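The open day at Sirkow started at 9 on a Friday morning in August, and I arrived too early, as I always do. In the entrance a woman gave me a badge and a paper cup of very strong tea, and told me that the robots were on the second floor and the elevator was slow. I took the stairs.

I have written about factories for many years, so I know large machines that do one thing. A hand is different. When you stand near to it, you begin to look at your own fingers and feel a little proud of them. 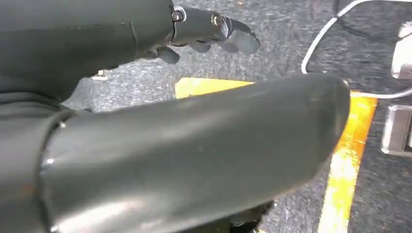

Teguh Pelupessy

Sirkow develops the control software and buys most of the hardware from others. The project they showed to us has the name Rallitz, and its purpose is to teach a robot with two arms the small jobs of a stockroom: to take a part out of a narrow slot, to turn it, to put it in another slot. Small jobs, but the engineers told me they have recorded 1,330 attempts since spring, and they are still not satisfied with the thumb.

The visitors were a mixed group. Some came from Tuhumury, a parts distributor which hopes to use the system in its warehouse, and there were also students, and one father with two sons who asked better questions than I did. The younger boy wanted to know if the hand gets tired. The engineer thought for a moment and answered that the motors get warm, and then they give it a break, so perhaps yes.

What surprised me most was how much of the work is done sitting down. I had expected a kind of theater. Instead there was a laptop on a table, a router with its two antennas, a cardboard organizer with narrow compartments, and long minutes in which people looked at a screen and spoke in low voices. Then somebody said "ready," and all of us came one step closer.
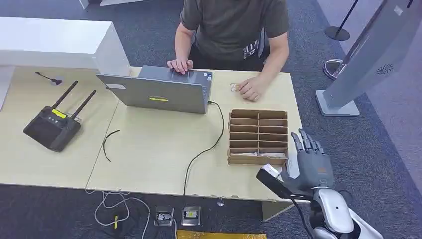
At the demonstration table, with the robot's right hand near the cardboard organizer.

I asked why they use cardboard. The answer was simple: a metal rack costs more than 400 dollars, and in the first weeks they destroyed several of them. Cardboard can be replaced before lunch.

A second company, Trinico, will test the same software on its own machines in winter. Its manager did not want to promise anything to me – he said only that he will believe it when it works on a Monday.

I stayed until the tea was finished. On the way out I met the two boys on the stairs, picking up a coin with stiff fingers and dropping it again.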